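Chapter 3
Bench-Mounted Arms in the Shared Workshop

Learning outcomes

On completing this chapter, the reader should be able to:
select and prepare a table for a bench-mounted arm;
model the work cell before any hardware is fastened;
set approach and grasp positions for a flat object;
record the settings in a form that other members can follow.

3.1 Introduction

Chapter 2 dealt with the assembly and wiring of the Clonari arm. Attention now turns to the place in which the arm will work. In a home garage or a shared workshop this is seldom a purpose-built cell. It is more often an ordinary table in a room with a door, a shelf and other people's belongings, and the builder must plan accordingly.

The worked project for this chapter was developed at the Grondalano Community Workshop by Ingegerd Nyberg and Corey Cosgrove. The task is modest: the arm is to pick up a small flat device from a mat and set it down again in the same orientation. The whole cell was modelled in simulation first, and the renders in this chapter come from that model. Mounting the arm towards a back corner leaves the greater part of the tabletop free for the mat and the job sheet. 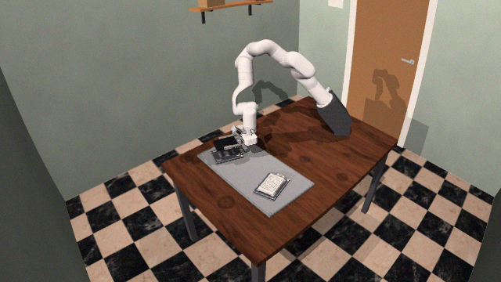

3.2 Preparing the Table

The tabletop in the Grondalano build is 600 mm deep. Before a mount is fastened, the table should be checked for rocking and each foot packed or adjusted as required. A fixed mount is preferred to a clamp — clamps creep under repeated acceleration, and the error is difficult to trace later.

The mat serves as the datum for all taught positions. Once its location has been settled, its corners should be marked on the tabletop in pencil so that it can be returned after cleaning.

3.3 The Approach Position

Every grasp begins from an approach position, a point above the work at which the fingers are open and the wrist is vertical. In this project it was set 47 mm above the mat. Builders working with deeper objects will need to increase this figure. 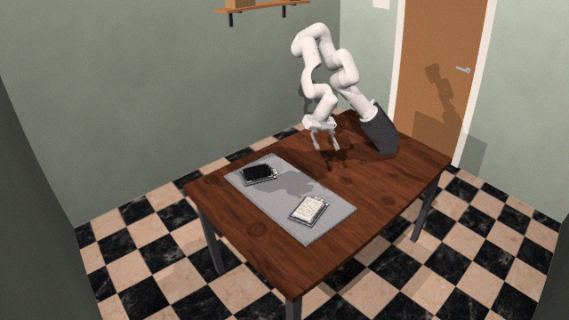 Figure 3.2 Gripper open above the tabletop, fingers pointing down.

Shayne Paewai, who reviewed the project for the workshop, recommends that the approach position be stored separately from the grasp position. A change to one can then be tested at low speed without disturbing the other.

3.4 Closing on a Flat Object

A thin device offers the fingers very little edge. The final descent should therefore be slow, and the closing force set at the lowest value that will hold the object through a complete lift.
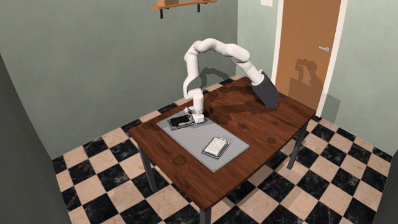 Contact with the mat is a further consideration. A firm mat gives a repeatable height, whereas a soft one protects the fingertips at some cost in accuracy. The Grondalano team tried 2 grades of mat before adopting the firmer, and entered the reason for the choice in the build log. Readers should do likewise, noting the date, the mat grade, the approach height and the closing force for each trial.

3.5 Terms Used in This Chapter

Approach position — the stored point from which a grasp begins.
Datum — the fixed reference from which other positions are measured.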